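**House rules for shared arm time - which ones do you enforce?**

**trekside_dan**
We have five rules taped up by the bench. In practice we enforce two: speed cap on, and know where the stop button is. Everything else is decorative. What do the rest of you hold people to?

**grumen_fan**
Clear the table. Anything that isn't part of the task goes in a bin before the arms get power. We log 2,000 runs a month on plate loading and I've seen what a gripper does with a stray cable.

**flernen_ops**
Disagree, mildly. A table with nothing on it teaches you about a table with nothing on it. Our rule is a reach line: clutter stays past it, plates stay inside it.

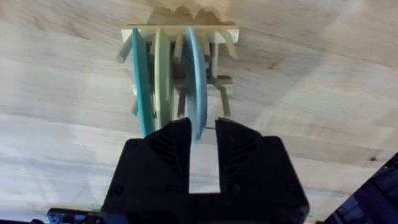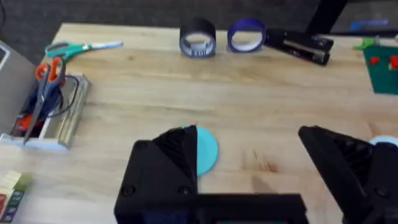
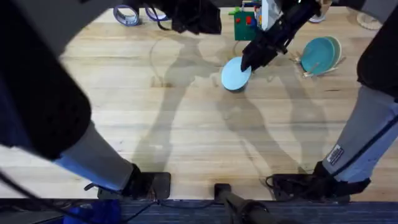

The line itself gets checked every morning by jogging each arm out to full reach, slowly, with a hand on the stop. If you move a base, you check again. People hate this one.

**grumen_fan**
Scissors, though? With blades?

**flernen_ops**
Past the line. But fine, blades in a drawer, I'll give you that one. The tape stays.

**aasen_k**
My issue is people. Ours says no limbs over the work surface while the motors are live, and "just leaning in" counts as a limb. It's the most broken rule in the building, mostly by the guy who wrote it (me).

**trekside_dan**
So what's the penalty?

**aasen_k**
You re-read the binder. It's about 800 words and I wrote those too, so it's pretty harsh.

**grumen_fan**
Still voting for bins.

**trekside_dan**
OK, stealing the reach line and the limb rule. That makes seven on the wall. I'll report back on Saturday with how many survived - my money's on the speed cap.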